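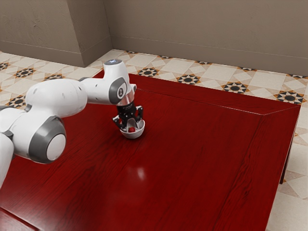
pelham_gray wrote:
I'd leave the grout alone until you know what was used on it. If somebody put a topical sealer over the tile, a new penetrating sealer won't soak in and you'll be scrubbing haze off for a week.

tilenovice wrote:
OK, that explains part of what I'm seeing. To recap for people who missed my first post: patterned tile in the kitchen, house is in Vorkatcombe, we moved in last June. The grout lines near the sink have gone dark and the rest are a light gray. I bought a bottle of Florketico sealer and haven't opened it. Floor is 357 square feet if you count the pantry.

mudbed wrote:
Put a few drops of water on a grout line in a corner. If it beads, there is sealer on it. If it goes dark in a minute or so, there isn't, and you can clean and seal. Try it by the sink and again in the pantry. They may not match.

tilenovice wrote:
Did the water test at lunch. Pantry soaked it up right away. By the sink it sat on top for a while and then went in on one side only.

pelham_gray wrote:
Then you have old sealer wearing off by the sink and none in the pantry. The dark color is probably dirt stuck where the sealer is half gone. Use an alkaline cleaner and a nylon brush. Let it sit 10 minutes before you scrub. Pick up the dirty water with a wet vac or it dries right back into the joints.

harborstep wrote:
I disagree with sealing at all. We redid our place in Skurville and had 2,718 pieces of small mosaic in the entry (I know because I bought them by the piece). Never sealed the grout. Mop with plain water, and once in a while a little dish soap. Looks fine.

mudbed wrote:
An entry isn't a kitchen. No cooking oil in an entry.

harborstep wrote:
We have a dog and a muddy yard. It gets plenty dirty.

mudbed wrote:
Mud comes out of grout. Oil mostly doesn't.

quarterround wrote:
What kind of tile is it? Everybody is talking about the grout, but if the tile is cement it needs sealer too, and you can't use anything acidic on it. Vinegar will etch it. Porcelain printed with a pattern doesn't care.

tilenovice wrote:
I think it's porcelain. There's a box in the garage with some left in it and the side says Grabowska, but the rest of the label is torn. The back of the tile is white with a grid of raised squares.

quarterround wrote:
Raised grid on the back sounds like porcelain. Cement tile is thick and usually plain on the back, and the color goes down into it if you look at a chipped edge. Check the edge anyway.

tilenovice wrote:
Checked. The pattern is only on the surface. So porcelain.

pelham_gray wrote:
Good. Clean the whole floor, wait at least 2 days with a fan going, then seal the joints only. Wipe what gets on the tile before it dries. For that size floor I'd plan on an afternoon for cleaning and another for sealing.

harborstep wrote:
Or clean it and wait a year and see. You can always seal later. You can't easily take it off.

tilenovice wrote:
I may do the kitchen and skip the pantry - nothing gets spilled in there. Is one bottle enough? It's 18 ounces.

mudbed wrote:
Depends on the joint width. With narrow joints, likely yes if you use a small brush and not a sprayer. Keep the receipt and buy a second one only if you run short. And start in the corner farthest from the door.

tilenovice wrote:
Joints are 1/8 inch. I'll clean first and post again when it's dry.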